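Terence Hartley still remembers the sound of run 422. "It was a tick. A tiny little tick, like somebody putting down a teaspoon, and I knew straight away."

He was at Vedmont, halfway through an August afternoon, watching the Jedarach arm pick up glassware in the test kitchen. The glass had come up perfectly well. When Terence held it to the window there was a crack running down from the rim, and the log said the grip force had never gone above its limit.

I'd asked him for ten minutes on that one fault and we talked for well over an hour. He loves this stuff, and it's catching!
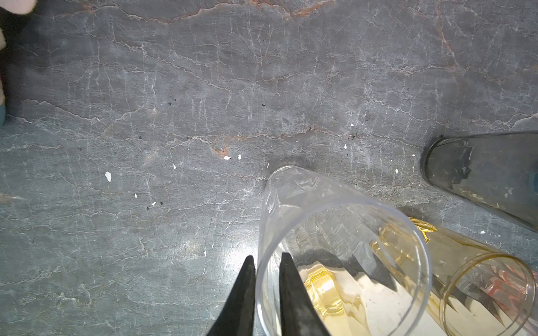
The fault was in the zeroing, he told me. Before each pick the controller, a Civov unit, reads the finger sensors and calls whatever it finds "nothing". Fine if the fingers are in free air. If one is already leaning on the glass, that push gets counted as nothing too, and the real squeeze ends up harder than the log says. Tumblers lying on their sides are the awkward ones, with one finger either side of the wall at the rim and very little room between them. "You've got clear glass, you've got smoky, you've got amber, and the clear one picks up a yellow glow from its neighbour," he said. "Now ask a camera where the edge is. Lovely problem."

So the arm sometimes arrived a hair off, touched, zeroed itself and squeezed. Terence went back through 552 saved runs and found 5 with the same odd step in the trace. Only one had ended in a crack.

"That bothered me more than the broken one," he said. "Four times it did the wrong thing and we ticked the box."

The fix is a plain one. The arm now zeroes well above the counter, and if either finger feels anything on the way down it stops, backs off and waits for a person. The idea came from Yeoman, the older rig across the corridor, which has always worked that way - slowly, and to a fair bit of teasing.

They've done more than 2,000 picks since, with no cracks. He still checks every rim with a fingertip cot on, and he's asked for a microphone near the gripper. "I heard it before any of the sensors did," he said. "I'd like the arm to have ears as well."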